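Ticket 2686 - Ellow shelf unit, lower shelf sags and door won't close
Status: open, reply from customer

Hi again, and thank you so much for the quick answer! I did everything you suggested. I emptied the whole Ellow unit (you would not believe how many candles I own), laid it on its back and tightened all 12 of the cam bolts. Two of them were still loose, so that was a good call.

The door is better but it still rubs at the top corner. I turned the upper hinge screw the way the Gesent leaflet shows - a quarter turn at a time - and it moved over nicely, then crept back by January. The lower shelf is the bigger worry. It dips in the middle even with nothing on it but towels, and I'd really hate to give up on it when the color goes so well with the Yeon mirror!

I've attached my pictures with this reply.
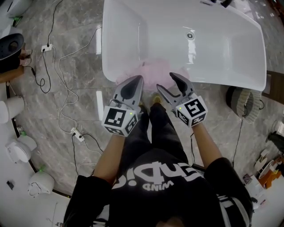
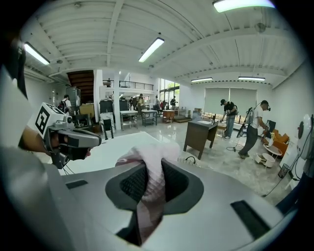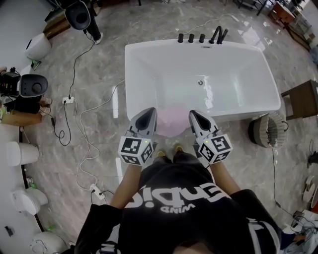 My order number with Nukemach ends in 238, if that helps you find the right batch. I did look for the center support bracket you mentioned, and I went through the hardware bag and the box twice, but mine only came with the side pegs. Could you mail me one, along with a spare top hinge? I'm happy to fit them myself, and I'll leave the shelf empty until they get here. Evenings after 6 are best if you'd like to call.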